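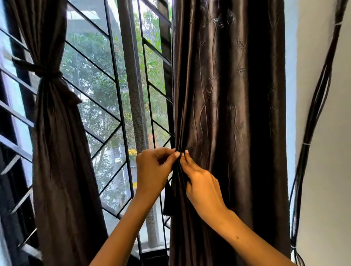

Parish Life Help Board
Events and Fundraising

Refunding table sponsorships after a change of venue

Posted by Dorkik Parish Office
April 30, 2026

Our parish will hold its annual benefit dinner in the fall. In January we opened sales of sponsored tables, and 27 have been paid for in full. The school gymnasium at Winden, where the dinner was to take place, will be closed for floor repairs on the chosen date. The dinner has therefore been moved to the Poscombe hall, which has a lower seating limit. The limit posted by the fire marshal is 324 persons, and our current guest list stands at 363.

Several sponsors have asked whether they may withdraw and receive their money back. Others have offered to leave their payment with the parish as a gift and give up their seats. The parish office wishes to treat both groups fairly and to keep its records in order. We would be grateful for guidance on the following points. Is a parish required to return the full amount? May a sponsor who gives up a table claim the whole payment as a donation? Should the acknowledgment letters already mailed be replaced?

We have $3,617 in deposits with the caterer that cannot be recovered, and the finance council would prefer not to add to that figure.

Posted by Marinescu Hall Events Desk

Whether you must refund depends first on what the sponsors were told when they paid. Please look at the order form. If it stated that payments were not refundable, you may have some room, although a change of venue made by the host is commonly treated differently from a change of plans made by the guest. If the form said nothing, our practice is to offer a full refund to any sponsor who asks before a stated deadline.

We suggest one letter to all sponsors, sent on the same day, with three choices: keep the table at the new hall, receive a refund, or release the table and leave the payment as a gift. Ask for a signed reply. Do not rely on remarks made after Mass or by telephone, as these are difficult to trace when the accounts are reviewed.

With regard to the acknowledgment letters, a sponsored table usually includes meals, and the letter should give a fair value for those meals. The deductible part is generally the amount paid above that value. A sponsor who formally gives up the seats before the event, and receives nothing in return, is in a different position, and a corrected letter would be proper in that case. Your diocesan finance office should approve the wording before anything is mailed – many dioceses have a standard form for this.

The caterer's deposit is a cost of the event. It should not be taken out of individual refunds unless the order form allowed it.

Posted by winden_ushers

You could ask the caterer to move the deposit to another parish event. Ours agreed to do so for a Lenten supper.

Posted by Poscombe Deanery Office

The reply from the Marinescu desk is sound and we would add two points.

The posted limit at the Poscombe hall applies to every person in the room, including servers, musicians and clergy. The number of guests you may seat is therefore lower than the posted limit. Please settle the number of helpers before you confirm any table.

Sponsors who wish to remain should be placed in the order in which their payments were received. If a waiting list is needed, it should be kept in writing at the parish office, and a copy should be given to whoever staffs the door.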